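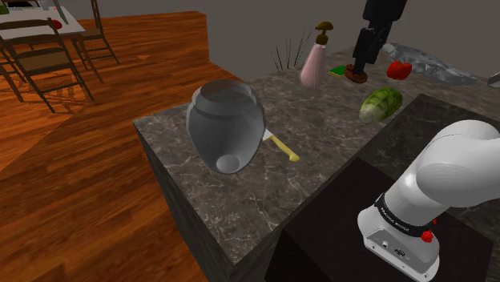 Jarrón y cuchillo de mango amarillo sobre una encimera de mármol.

Notas para la charla – El roscón de Kjærgaard

Entrada (no leer tal cual). Saludar. Agradecer a Estela la invitación y no mencionar el micrófono. Preguntar quién ha pagado alguna vez de más por un postre. Esperar a que bajen las manos, que van a ser muchas.

1. El roscón
Masa de almendra, mantequilla, cardamomo y una cantidad de azúcar que mi médico prefiere no conocer. Pesa 24 kilos. Se hornea una vez al año, en marzo, y se subasta en la plaza de Kjærgaard después de la bendición de las barcas. El que se lo lleva tendrá buena pesca. Eso dicen los que venden el roscón.

2. La puja
El año pasado se cerró en 3.485 coronas. Ganó Aksel Hviid, dentista, que no tiene barca. Pausa. Segundo, por muy poco, Grímur Hjaltested, que tiene tres y lleva nueve años perdiendo. Contar lo de la mano levantada para espantar una avispa – solo si vamos bien de tiempo.

3. De dónde viene
Versión del pueblo: una promesa tras un naufragio. Versión de Vibeke Oddsson, que se ha leído los libros de la parroquia: había que arreglar el tejado y alguien tuvo una idea. El tejado sigue goteando. La tradición goza de excelente salud.
Ojo: no decir «milenaria». Lo dije en Arkberg y me corrigieron desde la segunda fila.

4. Qué se hace con él
Se corta allí mismo y se reparte. El ganador se queda el trozo del centro, lo cual en un roscón tiene su gracia – dejar que lo piensen. Quien recibe un pedazo guarda unas migas en la barca hasta el año siguiente. Las gaviotas, encantadas.

5. Preguntas
Si preguntan por la receta: remitir a Vibeke. Si preguntan si funciona: Hviid se compró una caña en abril. De momento, una bota.

Agua. Recoger el abrigo. El último autobús sale a las 21:40.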